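Orange prints stringing on thin branches, white ones fine

Aroha Hoani
Same printer, same settings, two spools. Thick parts in white come out clean. Thin branching parts in orange are covered in hairs. Layer height hasn't changed.

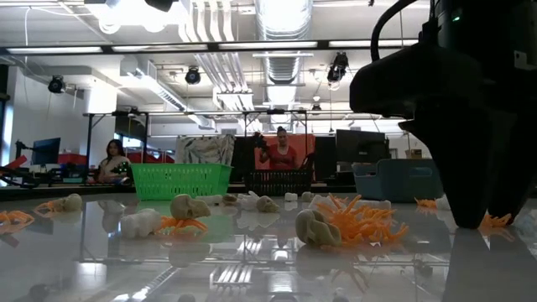

Orange branches, white lumps, beige skulls

quinlan59
Dry the spool for six hours — then retest. Thin branches mean more travel moves, so compare both colors on one model.

Ranetia
Mine did that too. Changed brands.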